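Rechercher sur le site OK

Vive l'ail, et beaucoup d'ail !

On cuisine trop timidement. Deux gousses dans un ragoût pour six, quelle tristesse ! À Jiltivum, le samedi, j'en écrase une tête entière, avec des oignons crus par-dessus, et toute la cage d'escalier en profite.

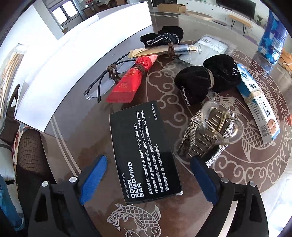
Temps de lecture : 2 min

Les doigts sentent jusqu'au lendemain ? Tant mieux, c'est le souvenir du repas (et il existe des savons en inox pour les délicats). Achetez-le en tresse, osez-le rôti, en chemise, sur du pain !

Dernière mise à jour : jeudi 24 septembre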